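包装线上机械臂以后,大家的活变成什么样了

楼主:布罗弗夜班 2022年6月17日
我在Plikon分拣包装这边干了六年多。去年12月上了自动化,原来一条线6个人,现在留2个,其他人转去仓库和质检。工资没降,夜班补贴少了一块。想问问别的厂是怎么安排的。

2楼:Hollenstein老钳工
我们也差不多。留下的人不搬货了,改成盯机器,换夹爪垫、清卡料、填记录。腰是好了,脑子累。

3楼:csaba_h
换垫这事谁管?我们那边操作工和维修互相推,垫子磨毛了还在用,抓东西打滑就算操作工的停机时间。 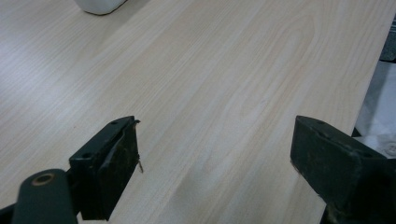

后来主管Efa Bevan定了规矩,每班开工前操作工看一遍夹爪,垫边起翘或者掉线头就报维修,报了以后的停机不算我们头上。吵架少了很多。

4楼:小满不加班
说得轻松。检查那几分钟算工时吗?我们这边就不算,要提前到岗。

5楼:csaba_h
算。一开始也不算,去找人事谈了两回才写进排班表。

6楼:Joltindale调度
不太同意楼主说的“留2个”就是坏事。以前夜里老缺人,请个假都难。现在转去质检的几个同事都不愿意回来。

7楼:布罗弗夜班
回6楼,愿意转的当然好。我们有个五十多岁的老师傅,质检要用电脑录单,培训只给了大约5个小时,他录得慢,天天被催。这种情况没人算进去。

8楼:Hollenstein老钳工
培训太短是真的。我们厂给了17天跟班,还是有人跟不上。

9楼:小满不加班
能给17天的厂我还没见过。

10楼:Joltindale调度
那位师傅的事可以找工会谈,让厂里补培训,最好书面提。夜班补贴也一起写上,分开谈容易拖。

11楼:布罗弗夜班
行,下周跟组里几个人商量一下,先把补培训的申请写出来。补贴的条款我再翻翻合同。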